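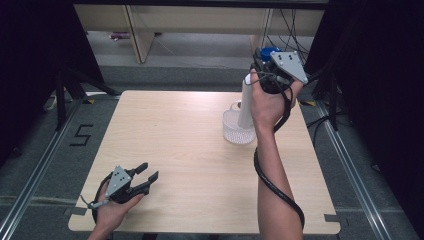 Can a machine tidy up after me yet? I put this to Şükran Tekin at Dristwood last week, hoping for a date I could put in the diary (I have two boys and a bathroom shelf that's a disgrace). She laughed! Putting a tube in a clear pot takes me a second, but she reckons a robot may want 50 goes before it stops knocking the pot over, and then you swap the pot and off it goes again. Folding towels is further away still. So I'm keeping my rubber gloves for now, and I'll pester her again in October.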